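Up too early again, coffee, no breakfast. Reading that thing on how couples split the housework and got mad at it by page 2. Whole chapter saying men "let things go" and women "hold on". Says who? I hold on to everything. Just dont talk about it.

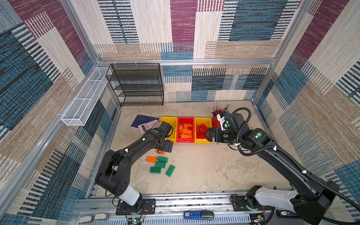 *Four black shelves, patterned walls.*

Lunch alone by the water at Virkulport. Thought about last May and the fight over the 597 dollars – such a dumb number to fight about. She wanted me to ask how she felt. I wanted to fix the budget. Both of us right, sort of.
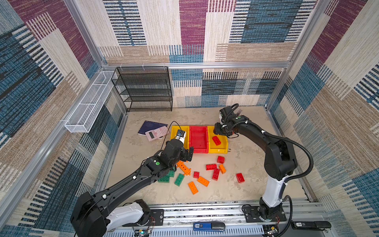
*Last changed: May, 7:15 pm*

Ok so new rule for me. Ask first, fix later. Tried it on the phone tonight and she went quiet, then talked for ages. 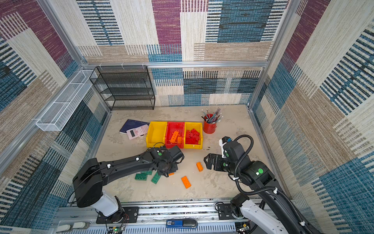

Didn't interupt once. Well, once. She wants to do the weekend in Derar, separate rooms of the same house, own books, meet for dinner. Sounds cold but I kind of love it.
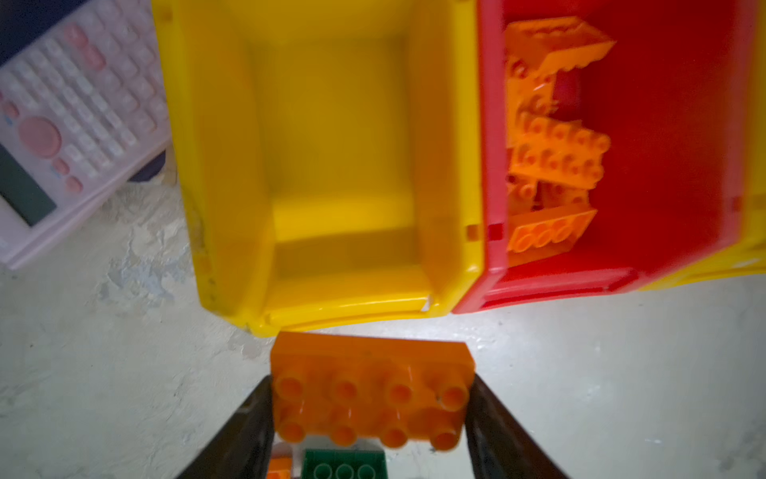
Need to call about the house before they give it away. Also say sorry for the May thing – properly this time, not by text. Bed.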